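Subject: Re: [manip-sim] plate-to-plate transfer, sink kitchen, scoring question
From: Zutedia group account
To: manip-sim list

Print this message | E-mail this message

Sorry for the slow answer, been fighting the cluster since June. Replies inline-ish, then the stills.

> We tried to reproduce your plate-to-plate numbers from the Morel
> writeup and get much lower success with the same checkpoint. Two
> things we can't work out. (1) Is a transfer scored on the item's
> final position or on contact with the plate? (2) Do you reset the
> scene if the policy knocks an item under the lip of the basin,
> where the sink camera can't see it? Also would help to see what
> the policy view looks like on your end, ours may be rendered
> differently.
> -- Bilumham sim team

OK so (1). Contact with the target plate, gripper open, held for 7 consecutive steps. The writeup says "final position" and that's wrong, left over from an older draft. If you score on final position only you'll fail a lot of good episodes where the arm brushes the item on its way out. I bet that's most of your gap.

(2) No reset. We let it run to the step limit, 455 steps. Occlusion by the drainboard is part of the task, and half the reason for doing this in a sink.

Stills from the drainboard-side view, all same kitchen:

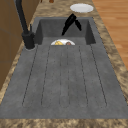

Gripper over the basin, open, nothing held. Counter plate is empty.

Check your render against that one first. If the sink plate is fully visible in yours then your camera pitch is off, we only get the far arc of it over the edge. Same for the items, bottoms are hidden. The policy was trained on exactly this partial view and it does badly when you give it a better one (yes really, we tested, no good explanation yet).

Wall/cabinet texture on the left doesnt matter. Floor doesnt matter. Countertop pattern seems to matter a little, we swapped it for flat gray and lost a few episodes but within noise.

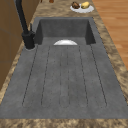 Counter plate with both items on it, arm out of view.

Layout like this passes the checker as a finished transfer. Brown item and yellow item next to each other in the middle of the plate. Note the checker doesn't care about left/right order, only that both are on. An earlier version did care, if you pulled before the fix you have that one. Grep for "order_strict" and set it false.

The method part, for whoever asked offlist: same base policy as before, the only change is a small memory head that keeps an estimate for each item after it drops out of view. No extra depth, no second camera. Trained on 133 demos, which is fewer than people assume. Without the head it regrasps at the last seen pixel and just sort of hovers there. With it the reach goes under the lip on the first or second try. I don't want to quote a success rate here untill the rescoring is done with the contact rule, the old table mixes both.

Seeds: 2 per layout. I know. More are running.

One more, the kind of frame that breaks the item detector:

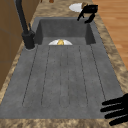

KNOWN PROBLEMS

- Gripper overlaps the counter plate in view, and a golden-brown thing up between the black fingers is close in color to the yellow item sitting on the sink plate. Detector merges them. Memory head then thinks the yellow one has moved. We now mask anything inside the gripper outline before the update, ugly but works.

- The second set of fingers coming in at lower right over the drainboard gets picked up as grooves or the other way round, depending on lighting. Crop the bottom right if you're using your own detector. Ours ignores it.

- Physics. Plates slide if your timestep is bigger than ours. Grímsdóttir branch has the right config, main does not, will merge when someone has an afternoon.

If you rescore with the contact rule and are still low send me the logs, not the videos, the videos bounce off our mail server.

Comments (2) | Shared 7 times
Print this message | E-mail this message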